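# Zudar Two-Arm Starter Kit: Data Card

Release 2, February
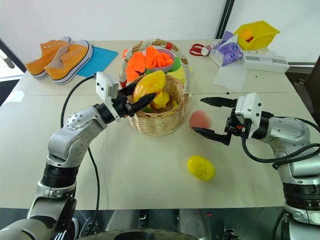 The Zudar Two-Arm Starter Kit is supplied to laboratories and training centers that need a working bench system with recorded demonstrations. It consists of two arms with two-fingered grippers, a head-height camera, and the recordings covered by this card. The tabletop tasks use everyday goods, and the basket task is the one most often requested by new users. One gripper holds a large yellow mango over a wicker basket with a tall arched handle, while the other is open beside a round pinkish-red fruit. Shoes, scissors, a tipped yellow bin and other items share the table, so a policy trained on these recordings must cope with clutter.

## Contents

- 1487 recorded episodes across 18 tasks
- Joint positions and gripper openings for both arms
- Head camera video
- A short written instruction for each episode

## Collection

Recording took place at the Zistholm site under ordinary indoor light. Operators controlled both arms directly. Objects were moved between episodes, and no fixed layout was used. Failed attempts have been kept and are marked in the episode index.

## Intended use

The recordings are intended for imitation learning, for operator training, and for checking a newly installed kit. They are not suitable for safety certification. Users who change the gripper fingers should record their own demonstrations – almost 500 episodes were enough in our own trials with the basket task.

## Known limits

Glossy fruit produces strong reflections, and fast movement causes blur in the head camera video. The arms may hide small objects from view. Depth data is not included.

## Access

Kit owners receive the recordings with the Ollelska control software. Other institutions may apply for a research license.

## Comments

**benchuser_k:** Is the episode index available separately? We only need the failed attempts.

**dogbe_support:** Yes. Choose "index only" on the download page.

**tallpine:** Setup took us one afternoon. The cable guide could use clearer drawings.

## Related items

- Dogbe Gripper Finger Set: Fitting Notes
- Ollelska Control Software: Release Notes
- Zistholm Site: Visitor and Training Information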